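Last updated in January
3 min read

Shared Laundry and Folding Area – Walk-Through Checklist with Comments
Anduven building, ground floor workshop
Checked by: Chaiwat Jitpraphai

1. Washing machine, door and seal
OK. Seal wiped down, no cracks. Door closes on the first push.

2. Washing machine, hoses and shutoff valve
OK. Both hoses dry at the connections. Valve turns by hand. The inlet hose is 12 years old according to the tag – replace at the next service.

3. Machine level and stable
Needs work. The back left foot was loose again. Tightened it and ran an empty spin at 1000 rpm. It still walks a little. Belta has been asked to send a rubber mat.

4. Drain filter
Cleaned. Found lint and one coin.

5. Outlet and cord
OK. The washer has its own outlet. No power strips on this circuit, please.

6. Work table
Legs tight, top sound. Paper scraps on the top need to be swept off before anyone puts clean fabric there. Bags and drinks should go on the shelf by the door. A soda and a stack of papers is a bad mix.

7. Cables
Needs work. Yellow cable is coiled under the table but part of it is on the floor. Hang it on the hook.

8. Floor and walkway
Jeans on the floor beside the table. Clothing goes in a bin or on a hanger. Keep 50 inches clear in front of the washer door.

9. Large fabric covers
The green sheet is badly wrinkled. Shake it out before folding and keep the far edge away from the washer door. Two people for anything this size.

10. Detergent storage
OK. Clenunik powder is closed and labeled. One bottle of Were softener had no cap – thrown out.

11. Fire extinguisher
OK. Gauge in the green, tag current.

Open items: 3, 6, 7, 8, 9. Fix within 14 days and initial the sheet on the door. Next walk-through is on a Friday, before the first load.

2 comments · 4 shares

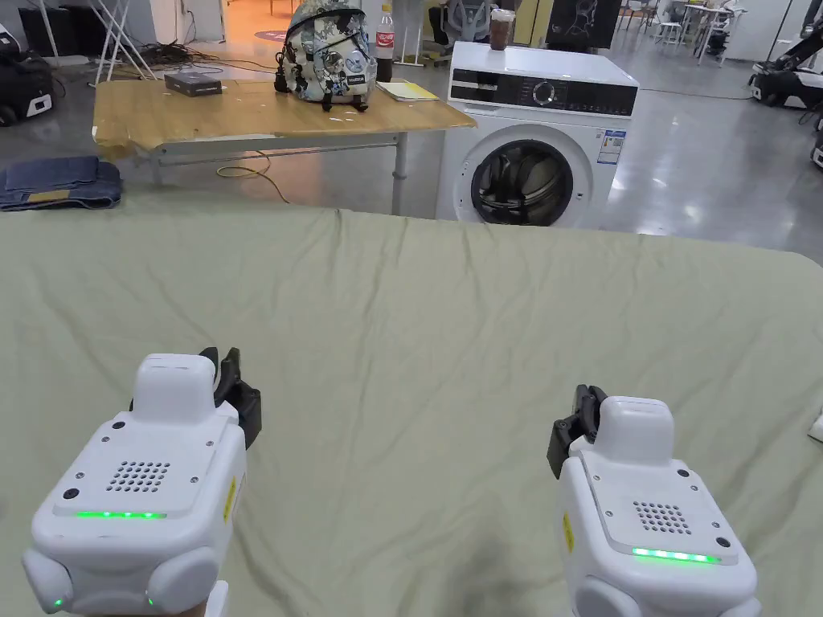 Can I leave the washer door closed between loads?
Leave it open a few inches so the drum and seal can dry out. Close it only if people need to get past.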